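Search this blog
Type and hit enter

Posted in: Languages, Slow Hobbies

Learning to read Chinese at my own ridiculous pace

I started in December with no plan at all. I had no trip booked and no exam in mind, only a beginner's reader from the discount shelf at the Rurngate book fair and a vague feeling that I'd always wanted to know how people do it. I grew up with 26 letters and had never really thought about how strange it would be to start over with a system where the pieces have meanings of their own. And I love it! I love it so much that I've become a bit of a pest at dinner.

What hooked me was the little family of trees. 木 is a tree. Put two side by side and you get 林, a grove, and stack up another one and you have 森, which has to do with forests and thick woods. Then a person leans up against a tree and you get 休, to rest. I sat at the kitchen table grinning at that one for a good long while, and then drew it on the back of the gas bill, and then on the grocery list.

Of course it doesn't stay that simple. Most characters aren't little pictures at all. A lot of them have one part that hints at the meaning and another part that hints at the sound, and the sound hint can be wildly out of date (the language kept moving while the writing stayed put). Still, once you start to notice the parts, you can't stop. Three little drops down the left side means water is probably involved somehow: river, lake, sea, wash, soup. The first time I guessed a word right from its drops I did a lap of the living room. 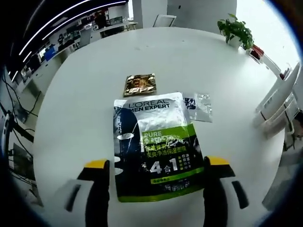
Reading outside the textbook is the part I'd push on any beginner, even a total beginner who knows next to nothing. Menus are good, subway maps are good, and packaging is the best of all, with its short lines and its habit of saying the same few things again and again. A face mask packet is a lovely little page to practice on: L'ORÉAL MEN EXPERT across the top in letters I've known all my life, PURE on a green band, and then lines of Chinese in green and white to pick through. You go hunting for a part you know, the water drops, say, or the little "mouth" box, and when you find one you circle it in your mind and move on. You don't need to understand the whole thing. I certainly don't! Shampoo, noodles, soy sauce, batteries, I'll read whatever is in reach, and my basket fills up very slowly these days.

My friend Cleiton Rezende started a few years ahead of me and he reads actual novels now, which makes me green with envy. His advice was to stop copying each character fifty times in a row like a punishment. Write it a few times, cover it up, go make coffee, come back and see if it's still in your head. It feels worse, since you fail so much more, but mine have been sticking far better that way. He also told me to learn words and not just single characters, and I ignored him for weeks and he was right. Knowing 明 (the sun next to the moon, bright!) is a treat, but knowing 明天, tomorrow, is what gets you through a sentence.

For review I use Postska, a plain flashcard program with an ugly orange button and no cartoon animals cheering me on. I set it to 12 new cards a week. That's slow, I know, and there are people online who do that many before breakfast, but when I tried going faster the old ones fell out the back as quickly as the new ones came in. I do my cards at 4 in the afternoon with tea, and I'm now past the over-70 mark in my "solid" pile, meaning the ones I can write from memory on a bad day.

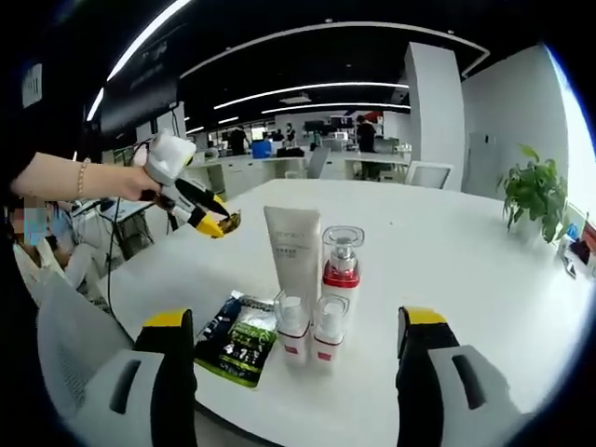
PAPER, PENS AND STROKE ORDER

You can learn to read without ever writing by hand, and plenty of people do. I like the writing too much to skip it. I buy the Prusus practice pads with the gray grid, where every square has a faint cross through it, and those crosses have done more for my handwriting than anything else. You can see at once when your left side is too fat or your top half is squashing the bottom. A soft pencil is nicer than a pen at first, I think, and a cheap brush pen is nicer than both once you stop being scared of it.

Stroke order I fought for ages. Top to bottom, left to right, go into the box before you close the door on it... it all seemed so fussy. Then I started writing faster and saw what it's for. The hand goes where it wants to go next, the shapes come out balanced, and somebody's quick scrawl suddenly makes sense once you can follow the path the pen took. Helge Vik, who runs the calligraphy evenings in the back room at Chávez, has us draw characters in the air with a whole arm before we're allowed near the ink, and there's a good deal of elbowing. Come early if you want a seat by the window.

I still mix up 己 and 已 constantly, and don't get me started on 未 and 末, where the whole difference is which of the two crossbars is longer. If you have a trick for those, leave it in the comments, please! Next month I want to try a children's story with no pinyin over the words, a short one about a duck, and I'll report back on how far I get before I reach for the dictionary.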